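# Dritdale 349 Desktop, Refurbished

Business desktop with a metal chassis, sold tested and without an operating system. Supplied with one power cord. Keyboard, mouse and monitor are ordered separately.

## Interior and drive area

Drives sit in a silver metal cage with slotted sides. A blue plastic tab on the cage is the release. SATA data runs over a blue cable to the motherboard. Drive power comes in on a separate bundle of red, yellow, orange and black leads, tied near the bend. Leave the tie in place when changing a drive; there is enough slack to reach the connector.

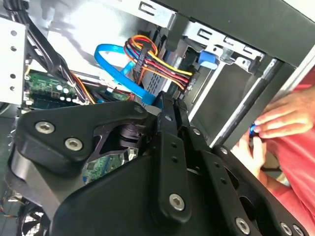
## Specifications

- Part number: 644-189
- Memory: 8 GB installed
- Drive: none fitted, cage and cables included
- Side panel: removable
- Finish: light cosmetic wear, graded B

## Before opening the case

1. Shut down and unplug the power cord.
2. Hold the power button for five seconds.
3. Remove the side panel and touch bare chassis metal.
4. Unplug drive data and power by the connector body. Do not pull on the wires.

## Ordering

Price is $189 per unit. Orders placed before noon on Friday ship the same day from Dellthorpe. For quantities over eight, contact Tania Jayasinghe in sales. Drive kits are listed under Söderlund accessories.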